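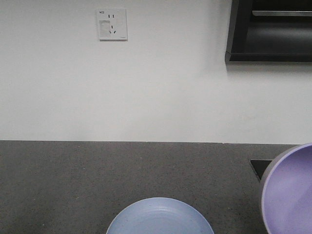
Flirkwood gripper comparison, kitchen counter set

Two grippers, the Olidix and the Trenix, tried on the same dish-moving task with the same arm and a fixed camera. Each gripper has 12 episodes at 10 frames per second — video and joint states are stored separately.

Tableware includes a light blue plate and a purple bowl. Episodes 3 and 10 of the Trenix run have no force readings.

Last changed 31st March. Contact: Jessie Buchanan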